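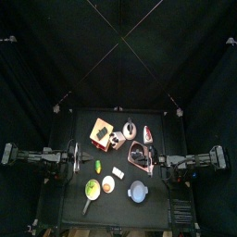
Play Kitchen Sets: Common Questions

What comes in the Zellel kitchen set?
The contents vary by version. Check the packing list inside the lid of your box. Pieces from older sets can be mixed with newer ones.

Do any of the toys heat up?
No. Kettles, pans and irons are for pretend play only. Keep them off real stoves.

How should I clean them?
Wipe plastic pieces with a damp cloth and mild soap. Do not soak wooden pieces. Dry them with a towel and leave them out overnight before putting them away.
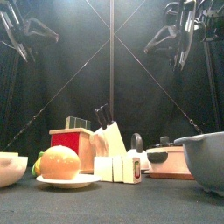
Play food can be cleaned the same way as the plastic pieces. Do not put it in the dishwasher.

Can I order one missing piece?
Yes. Spare parts ship from our Drotulance warehouse within 4 business days. Have your order number ready.

Can I return a set that has been opened?
Yes, within 14 days, if all the pieces are in the box.

Do you sell to preschools?
Yes. Use the school order form and allow extra time in August.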